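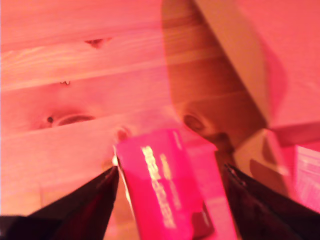
Fig. 1 — Boîte rose au-dessus des planches claires, lumière rosée.

Rangement et emballage, séance 2 : les petites boîtes

Bon, on reprend où on s'était arrêtés, c'est-à-dire au tri. Je remets ici mes notes au propre, avec ce que j'ai dit un peu vite à l'oral (pardon, j'avais les yeux sur l'horloge). Version du 03/02/2019, celle qui circulait avant avait deux paragraphes inversés.

Regardez d'abord la fig. 1. La boîte est d'un rose magenta, légèrement brillante, et il y a du texte imprimé sur la face, en blanc et jaunâtre. Essayez de le lire. Moi je n'y arrive pas ! Et toute l'image tire sur le rouge rosé, le bois compris. C'est exactement le genre de situation où la couleur vous rend un mauvais service : si votre système de rangement repose sur « les roses à gauche, les orange à droite », allez donc faire la différence sous une lumière pareille. On en a discuté un bon moment et Ruth Haslam a proposé de trier par format avant de trier par couleur. Je suis d'accord avec elle, et c'est ce qu'on fera pour l'exercice.

Le format, donc. Une boîte rectangulaire allongée a trois façons de se poser : à plat, sur la tranche, debout. À plat, c'est stable mais ça mange toute la surface. Debout, on gagne une place folle et on perd tout au premier coup de coude. Je préfère la tranche, texte vers soi — on lit sans rien soulever, et la rangée se tient toute seule si on la cale aux deux bouts. Dae-han Wang range les siennes debout dans des casiers étroits et il a raison aussi, les casiers changent tout.

Un mot sur le plan de travail. J'aime beaucoup les planches de pin, avec leurs nœuds et leurs veines, et je m'en sers sans scrupule comme repères : « la pile commence au gros nœud ovale », ça se retient mieux qu'une mesure. Les joints entre les planches donnent aussi une ligne pour aligner les tranches. Chez moi j'ai une table de ce genre, elle fait 246 cm de long et je n'en utilise jamais plus de la moitié (le reste, c'est le courrier).

Vocabulaire à connaître pour la prochaine fois : la face (le grand côté imprimé), la tranche (le côté étroit), le bout (là où on ouvre, en général). Je vois encore « devant » et « côté » dans vos fiches et on ne sait jamais de quoi vous parlez !

Exercice, à faire chez vous. Prenez un tiroir ou une étagère où traînent des petites boîtes, cuisine ou salle de bains, peu importe. Sortez tout. Faites les familles par format, puis par couleur à l'intérieur de chaque famille, et rangez sur la tranche. Comptez presque 60 minutes la première fois, tri compris. Ensuite éteignez le plafonnier, gardez une seule lampe teintée et demandez à quelqu'un de retrouver une boîte précise. Notez où la personne hésite, c'est la partie qui m'intéresse.

Nassoro Gachanja m'a demandé s'il fallait étiqueter. Oui, sur la tranche, en noir sur blanc, gros caractères. Pas de feutre rose, s'il vous plaît.

Fiches à rendre à Aroha Pearce, une page, écriture lisible. On attaque les bocaux à la séance suivante, apportez-en deux avec leurs couvercles.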